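Enavness Puts a Price on Opening a Door

New planning service lets equipment buyers make their expensive mistakes in simulation first
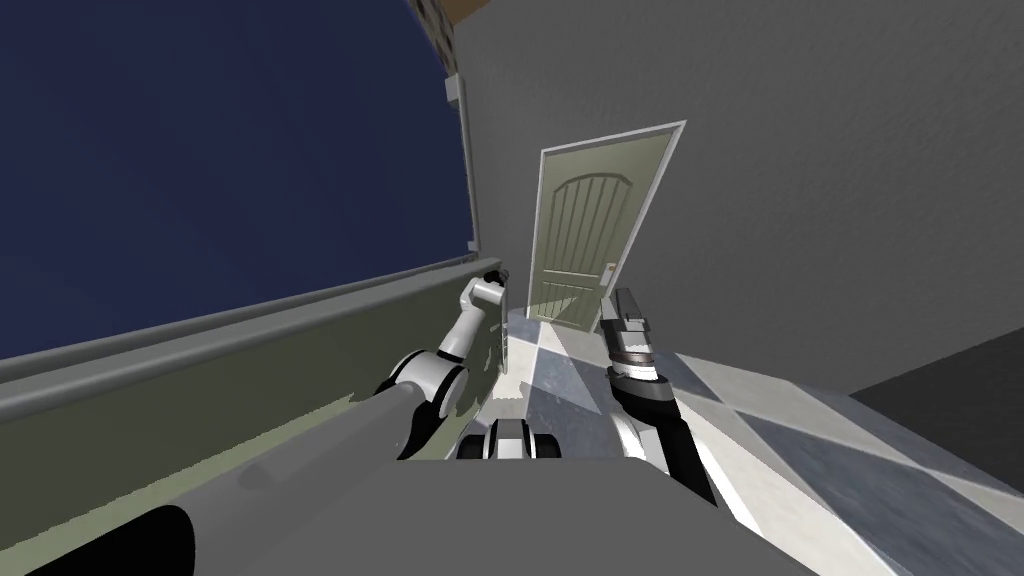 By Carleen Doolan, Enavness Communications | Borkley | May

Enavness today launched Misenness, a planning service for companies that have been told to buy robots and would like to know what they are getting into.

The service builds a simulated version of a customer's rooms and puts a two-armed robot in them before a purchase order is signed. Doors come first. A closed door with a lever handle rarely gets a line in an equipment budget – it tends to get one later, under "miscellaneous," and it is never a small one.

During the trial period, Enavness worked through 327 planned tasks submitted by customers. Of those, 141 involved a door, and 19 had a door mentioned anywhere in the paperwork.

"People will spend a month comparing grippers and then ask us in the parking lot how wide the hallway should be," said Doolan. "We are happy to talk in the parking lot. We would just like to do it before the truck arrives."

Each Misenness report covers reach, floor space, changes to the building and a budget spread over up to 13 quarters. It also includes a page titled "Things You Could Leave Alone," which the sales team has asked to have moved to the back. It remains on page two.

Customers can take the report to any supplier they like, including ones that compete with Enavness. The company describes this policy as generous and its finance department describes it in other terms.

Misenness is available now to sites planning their first purchase. A version for buyers who already own the robot, called Sundaram, will follow. The waiting list for that one is longer.

Press contact: Carleen Doolan, Enavness, Borkley office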